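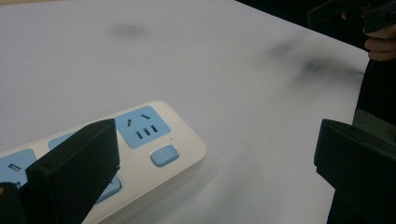 A reader in Forberg asks why the run differential on our page for the Mets never matches the one he works out by hand. In most cases the cause is a suspended game entered twice. The steps below build the table from scratch.

1. Open a blank sheet and label five columns: date, opponent, runs scored, runs allowed, difference.

2. Enter one row per completed game. A suspended game goes under the date it started, with the final score only.

3. In the difference column, subtract runs allowed from runs scored. Keep the minus sign.

4. Total the last column. This is the run differential.

5. For an expected winning percentage, square total runs scored. Divide by the sum of that figure and the square of total runs allowed.

Check: with 130 runs scored and 70 allowed, the differential is 60 and the expected percentage is .775. Over 33 games, that comes to 25.6 wins.

Leave out spring games played in February. The free Umell sheet stops at 2,000 rows, enough for a full league season entered by team.

Last revised Thu 7 March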